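Adano soft jaws vs. Onulura parallel gripper for flat silverware? Wrist camera washes out too
Posted in Grippers and End Effectors -- October

benchrat_lou
Trying to pick a gripper for a small table-clearing setup. Forks, spoons, butter knives, all lying flat on a light tabletop. Arm is a Babaei, the small one, controller is the one that came with it. I have two grippers on loan and have to send one back.

Adano -- soft jaws, wide pads. Great on cups. On a fork it closes on nothing half the time, the pads bulge before they get under the handle. When it does catch, the fork twists on the way up.

Onulura -- hard parallel fingers, thin tips. Gets the fork way more often but it bangs into the table if my height is even a little off, and then the controller faults and I have to home everything again. Very slow way to spend an evening.

Ran 72 tries with each, same fork, same start pose, moved the fork a bit each time. Onulura won but not by enough that I'm happy paying for it.

Second thing. The wrist camera. Once I'm down close the metal goes white in patches and the shadow next to the fork gets picked up as part of the fork. So the grasp point walks sideways. Is that a camera problem or a lighting problem or me? I have the exposure on auto. Would a different camera fix it or am I wasting money.

Thanks, sorry for the wall of text

mossy_gantry
Keep the Onulura. Soft jaws are the wrong tool for thin flat stuff, end of story.

For the table strikes -- don't drive to a fixed height. Come down slow for the last bit, watch motor current, stop when it jumps, back up a hair, then close. The Babaei controller lets you read current, it's in the menu under limits or maybe under motion, I forget. Set the threshold low and raise it until the false stops go away. Also a thin sheet of foam under the table cover helps a lot while your tuning. Take it out later if you want.

Twisting: you're grabbing too far down the handle. Go nearer to the head, where the neck is. Weight is better balanced there and less lever for it to spin on. Won't be perfect on knives, they want a different spot.

plainwire
Lighting first, camera second. I went through this with spoons, which are worse.

Turn off auto exposure. Seriously, first thing. The gripper takes up a big piece of the view and it's dark, so auto brightens everything and your metal blows out. Lock it with the arm in the close position, not up high, or you'll lock in the wrong value. Lock white balance too while you're in there.

Then the light. If you have one lamp on one side you get one hard shadow right along the fork and your edge finder can't tell it from a darker piece of metal. Two lamps, one each side, both turned down and bounced off something white. Shadow doesn't go away but it gets soft enough to threshold out.
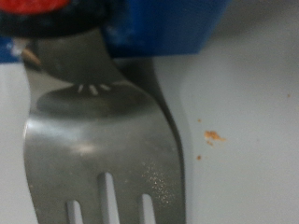
And wipe the table between runs. Crumbs turn into little blobs in the mask and mine kept getting joined onto the fork outline. Or drop any blob under a minimum size, but wiping is easier.

On the camera -- I swapped mine for a Grarudine and it was sharper up close, sure, but the glare was exactly the same untill I fixed the lights. Cost me 518 for the camera and mount. The lamps were cheap. Do the lamps.

One more thing. Don't pick the grasp point from the close view at all if you can help it. By then you only see part of the fork, so the center of the blob means nothing. Find the whole fork from higher up, work out the handle direction there, save it, and only use the close view to nudge left or right. Cap the nudge, I use 2 mm, anything bigger and I make it go back up and look again.

Disagree a little with the answer above on soft jaws. If you have to do cups AND forks the Adano is OK with stiffer pads. I never tried the Onulura on cups but hard fingers on glass makes me nervous.

benchrat_lou
OK so tried some of this tonight. Exposure locked, second lamp, grasp moved up toward the neck. Only did a short batch but the sideways walking is a lot better. 4 faults from hitting the table, haven't done the current thing yet, can't find the menu. It's not under limits.

Sending the Adano back I think. Will look at pads first. If anyone knows where the current readout is on the older Babaei firmware please post it

mossy_gantry
Try motion, then advanced. On old firmware you have to be logged in as admin or it's hidden.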